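**Practice Manager, part-time — Memwood Hearing Clinic**
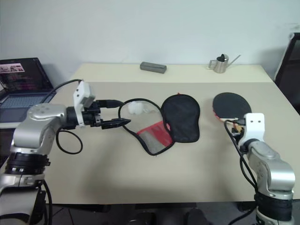 *An open case on the table.*

Memwood Hearing Clinic is looking for a practice manager to run the front desk and the office. The position is 4 days a week, permanent, with a six-month probation. We would like someone to start in December.

The clinic has 1,473 clients on its books, most of them over 65. Two audiologists see clients at the main rooms, and one of them spends every second week at our Fidangate branch. The practice manager looks after both sites but works mainly from Memwood.

## The work

- Answering phones and booking appointments, including home visits
- Lodging claims and following up the ones that bounce
- Ordering batteries, domes, tubing and cleaning kits
- Rosters and leave for a team of seven
- Sending hearing aids out for repair and keeping the loan register up to date
- Monthly figures for the owner, Jamila Seneviratne

Our booking software is old. We plan to replace it next year and you would have a say in what we choose.

## What we need from you

At least two years in a medical, dental or allied health office. You should be comfortable speaking clearly and repeating yourself, as many callers have trouble on the phone. Bookkeeping experience is useful — we can train you in the rest. A driver's licence is needed for the trips to Fidangate, and we pay for the fuel.

A police check is required before you start. We organise it and cover the cost.

## Pay and hours

8.30 am to 5 pm, with an hour for lunch. Pay depends on experience and will be discussed at interview. There is parking behind the building, and the 161 bus stops across the road.

## How to apply

Send a résumé and a letter of no more than one page to Parveen Abeysekara at the Memwood clinic, by post or in person at the desk. Please include two referees, one of them a recent supervisor. Parveen can also answer questions about the job, mornings only.

Gerardo Costa, who has the position now, is staying on for two weeks to do the handover.

Posted July 11, 2018. Open until filled.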